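Vokano : la cellule de cuisine simulée à deux bras, mise en route et entretien
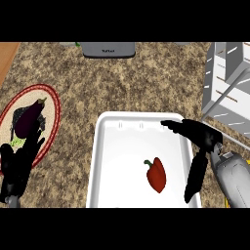 Figure 1. Poste « comptoir » : poivron rouge dans le bac blanc, aubergine sur l'assiette à bord rouge, une pince au-dessus de chaque zone.

Ce fichier accompagne la cellule Vokano et concerne surtout sa remise en état entre deux campagnes. Les légumes sont de loin nos objets préférés : ça brille, ça roule, ça se coince sous un doigt, un régal pour régler des pinces !

Mise en route
Lancer le serveur de physique, attendre la fin du calage des deux bras, puis charger le comptoir. L'ordre compte : si la scène arrive en premier, le bras gauche garde l'ancienne origine et descend trop bas sur l'assiette. La boucle de commande tourne à 60 Hz, l'enregistrement à 30 Hz. Chaque épisode s'arrête à 2000 pas.

Entretien
- Vider le cache des collisions tous les 144 épisodes (Mared Howells a écrit un script pour ça, merci Mared, il est génial).
- Rejouer la séquence d'ouverture et de fermeture à vide après toute modification du frottement des doigts.
- Revérifier le rebord du bac. Son maillage a été refait en septembre et les contacts y sont enfin stables.

Pannes connues
La pince droite vibre parfois près des angles du bac : baisser le gain du poignet d'un cran et recharger. Si un légume traverse le fond, c'est presque toujours une masse restée à zéro dans le fichier d'objet.

Contacts
Elif Naz Güneş pour les bras et le calage, Yaa Antwi pour les objets. Dernière révision de la cellule : 12 mai 2026. Les rapports de bogue avec le journal complet sont les bienvenus, même pour un poivron tombé par terre.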